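摩托车为什么要换挡

骑自行车上坡的时候，你大概会把链条拨到另一个齿轮上，脚下就轻了，不过蹬一圈走得也短了。摩托车也有这样的东西，叫作变速箱。这篇文章讲的就是变速箱：里面装着什么，骑车的人怎样用它，没有它会怎么样。

先从发动机说起。

发动机喜欢什么样的速度

摩托车的发动机靠烧汽油干活。汽油和空气在气缸里点着，气体一下子胀开，把活塞往下推。活塞连着一根杆，杆又连着曲轴，活塞上上下下，曲轴就一圈一圈地转。曲轴转得多快，叫作转速。很多摩托车的仪表上有一个专门显示转速的表，指针越往右，发动机转得越快。

发动机有个脾气：转得太慢，它没有力气，会一抖一抖，最后熄火；转得太快，零件受不了，也费油。只有在中间一段转速里，它才干得顺当。

可是车轮不是这样。车轮有时候要完全不动，比如等红灯；有时候要慢慢转，比如在小巷子里；有时候要转得很快，比如在公路上。发动机想要的速度和车轮需要的速度，常常对不上。

变速箱就放在它们两个中间，负责把速度换一换。

大齿轮和小齿轮

变速箱里面主要是齿轮。齿轮是边上有一圈牙齿的轮子，两个齿轮的牙齿咬在一起，一个转，另一个也得跟着转，只是方向相反。

假如两个齿轮一样大，它们转得就一样快。假如一个小齿轮带着一个大齿轮，小齿轮要转好几圈，大齿轮才转完一圈。大齿轮转得慢了，可是它的劲儿大了。反过来，用大齿轮带小齿轮，小齿轮转得飞快，劲儿就小了。

这是一条到处都管用的规矩：用齿轮换来了力气，就得付出速度；换来了速度，就得付出力气。两样不能同时变多。

你可以用硬纸板做一对齿轮来看。剪一个小圆和一个大圆，大圆的直径是小圆的2倍，边上粘一圈瓦楞纸，让棱朝外。把两个圆用图钉钉在泡沫板上，让棱互相咬住（图钉请大人帮忙按）。在每个圆的边上画一个红点，然后慢慢转小圆。小圆的红点回到原来的地方两次，大圆的红点才回来一次。瓦楞纸要是打滑，就把两个圆再钉近一点。

每个挡位是干什么的

一种很常见的摩托车变速箱有五个前进挡，也有四个、六个的。我们拿五个挡的来讲。

一挡用来起步。车停着的时候最难推动，车轮需要很大的劲儿。一挡的齿轮搭配让车轮转得慢、劲儿大。要是一直用一挡骑，发动机会叫得很响，车却跑不快。

二挡和三挡用在速度慢慢起来以后，在城里的街道上用得很多，转弯前也常常退到二挡。

四挡和五挡用来跑公路。这时候车已经跑起来了，要保持速度，不需要起步那么大的劲儿，发动机可以转得轻松一些。

还有一个位置叫空挡。挂在空挡上，发动机自己转自己的，车轮不跟着转。仪表上通常有一盏绿色的小灯，灯亮了，就表示现在是空挡，灯旁边常写着一个字母N。停好车、发动车子的时候多半用它。
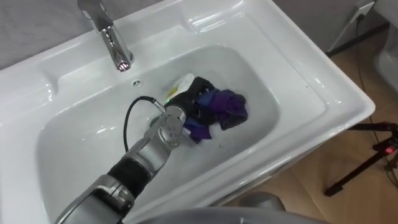

空挡藏在一挡和二挡中间。从一挡轻轻往上抬半下，就到了空挡；用力抬一整下，就越过空挡进了二挡。刚学车的人常常找不到它，想进空挡却进了二挡，或者又踩回了一挡。练得多了，脚就记住了。

骑车的人怎样换挡

开汽车的人用手换挡，骑摩托车的人多半用左脚。左边脚踏的前面有一根短短的杆，叫换挡杆。往下踩一下是一挡，往上抬，依次是二挡、三挡、四挡、五挡。要退回来，就一下一下往下踩。

这种变速箱有个名字，叫顺序式变速箱，意思是只能按顺序来。从五挡不能一下子跳到二挡，得先经过四挡和三挡。

换挡之前，左手还有一件事要做：捏离合器。

离合器是干什么的

齿轮转得飞快的时候，要是硬把它们分开再接上，会互相磕碰，发出很难听的声音，还会磨坏。所以换挡的那一小会儿，要让发动机和变速箱暂时分开，这件事由离合器来做。

很多摩托车的离合器里面是一叠圆片，一片隔一片地排着，一种跟着发动机转，另一种跟着变速箱转。弹簧把它们紧紧压在一起的时候，两种圆片一块儿转，发动机的力气就传过去了。骑车的人用左手捏住离合器手柄，弹簧的压力被顶开，圆片松了，各转各的，力气就传不过去。

拿两个纸盘子试一试。把它们叠在一起，用手夹紧，转上面那个，下面那个也跟着转。手松开一点，再转上面那个，下面那个就跟不上了。再松一点，下面那个干脆不动。

换一次挡的过程是这样的：右手把油门松开，左手捏住离合器，左脚抬一下换挡杆，左手慢慢放开离合器，右手再加一点油。说起来有一长串，熟练的人做起来很快，坐在后座上的人只觉得车子轻轻顿了一下。

起步的时候，离合器要放得更慢。放得太猛，车子会往前一窜，发动机也可能熄火。

梅鲁尔学骑车

梅鲁尔·林（Melur Liem）住在普利尔维尔镇（Plirville），九月的时候开始上摩托车课。教她的人叫米尔恰·迪努（Mircea Dinu）。第一节课她没有上路，连发动机也没有打着。迪努让她坐在车上，一遍一遍地捏离合器、抬脚、放离合器。

“我以为第一天就能骑出去。”梅鲁尔后来写道，“结果我在原地坐了整个上午，左手酸得拿不住水杯。”

第二节课她起步了五次，熄火三次。迪努告诉她，手放到一半的时候，车子会有一点点想往前走的感觉，这个位置要停一下，等车动起来再把剩下的一半放完。这个位置有人叫它“半联动”，也有人叫“咬合点”。每辆车的咬合点都不太一样，换一辆车就得重新找。

后来她从普利尔维尔骑到多德蒙特（Dodmont），中间有一段很长的上坡。她在坡底用的是四挡，骑到一半，发动机的声音越来越闷，车子也慢了下来。她退到三挡，声音变高，车子又有了劲儿。坡顶附近最陡，她又退了一次，用二挡骑了上去。下坡的时候她没有用空挡溜下去，一直挂着三挡。挂着挡、松开油门，发动机会拖住车轮，帮着车子慢下来，这叫发动机制动。只靠刹车走长下坡，刹车会越来越烫，烫过了头就刹不住了。

听声音也能知道

骑车的人不会一直盯着转速表看，他们要看路。什么时候该换挡，很多时候是听出来的。

声音又高又尖，说明发动机转得太快了，该升一挡。声音低沉，车身跟着一抖一抖，说明转得太慢了，该降一挡。下次有摩托车从路边起步，你站在人行道上听一听：声音先升高，忽然落下来，再升高，再落下来。每落下来一次，就是换了一次挡。

没有挡的摩托车

你可能见过坐上去拧一下右手就走的踏板车，它没有换挡杆，左手捏的也是刹车。它里面有没有变速箱呢？多半是有的，只是换挡的事不用人来管。

许多踏板车用一根皮带和两组轮盘。每组轮盘像两个斜着的盘子，尖的一面对着尖的一面。两个盘子靠近，皮带就被挤到外圈；两个盘子分开，皮带就滑到里圈。皮带走外圈，等于换了一个大轮子；走里圈，等于换了一个小轮子。车速变了，盘子自己就会移动，轮子的大小也跟着一点一点变，中间没有一挡、二挡的分别。这种变速箱叫无级变速器，“级”在这里就是挡的意思。

电动摩托车又不一样。电动机从一开始转就有很大的劲儿，转得很快也不怕，所以很多电动摩托车只用一组固定的齿轮或皮带，不用换挡。也有少数电动摩托车装了变速箱。

变速箱里的油

齿轮咬着齿轮转，会发热，也会磨损，所以变速箱里要有油。油在金属中间隔出很薄的一层，让它们滑过去，也把热带走。许多摩托车的发动机和变速箱用的是同一箱油，踏板车则常常另外给齿轮准备一份。

油用久了会变脏，里面混进很细的金属粉末，要放掉换新的。多久换一次，说明书上写得很清楚，每种车不一样。换下来的旧油不能倒进下水道，也不能倒在地上，要装进桶里，送到回收的地方去。

小词典

曲轴：发动机里的一根轴，把活塞的上下运动变成转动。

转速：一分钟转多少圈。

齿轮：边上有牙齿的轮子，能带动别的齿轮。

离合器：让发动机和变速箱接上或者分开的装置。

空挡：发动机转、车轮不跟着转的位置。

发动机制动：松开油门以后，发动机拖慢车轮的作用。

无级变速器：没有固定挡位、能一点一点改变快慢的变速箱。

想一想，试一试

把你的自行车倒过来架好，用手慢慢摇脚蹬，看后轮转得有多快。换到另一个齿轮再摇，比一比。摇的时候手指离链条和辐条远一点，最好有大人在旁边。如果你的自行车不能变速，可以数一数前面的大齿轮和后面的小齿轮各有多少个牙，算算脚蹬转一圈，后轮要转几圈。

摩托车的发动机放在车架下面，变速箱和它挨在一起，从外面看不到齿轮。很多车的后轮那边倒是能看到一根链条，跟自行车的很像，只是粗得多。从变速箱出来的力气，就是沿着它传到后轮上的。有的车不用链条，用皮带，还有的用一根藏在管子里的轴，下一篇再讲它们。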